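Section 3: Working alongside the packing cell

3.1 Who does what

Before the cell is switched on for a shift, the packing bench staff and the cell operator agree on the split of tasks. At the Irkside site, lifting and placing of boxes moves to the two arms. Sorting, labelling and checking for damage stay with people. Operators formerly on the lifting rota are re-listed as cell operators once they have signed form 1213.

3.2 Starting a shift

1. Check that both mounting plates are tight on the front rail.
2. Clear the mat between the two arms. Items kept in the cell must stand against a side wall or hang from the rear rail.
3. Select program 77 (two-arm carry).
4. Place one box in the middle of the mat with its creased ends facing front and back.
5. Step back behind the floor line and press Start. The grippers close from left and right and lift together.
6. Watch the first 10 lifts. If the box tilts, press Hold and go to 3.4.

CAUTION: Do not reach between the grippers while a box is held. Hold stops the arms but does not open the fingers.

NOTE: The arms do not read labels. A wrongly labelled box will be carried like any other — the person at the bench remains responsible for the label.

3.3 Breaks and handover

One operator may look after the cell alone, but must not cover the bench at the same time. Breaks are taken in turn, as before. At handover, write down the program number and any stops. Questions about the rota go to Adaeze Yusuf; faults go to Sorin Krasniqi.

3.4 Box tilts or slips

1. Press Hold.
2. Support the box from below with a tray.
3. Press Release and remove the box.
4. Check the finger tips for wear, then repeat from step 4 of 3.2.
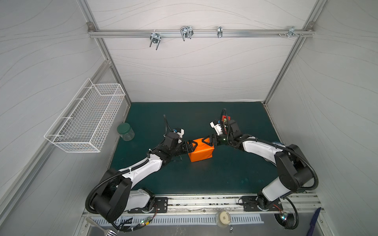
Fig. 3 — Two-arm carry: box held from both sides, clear of the mat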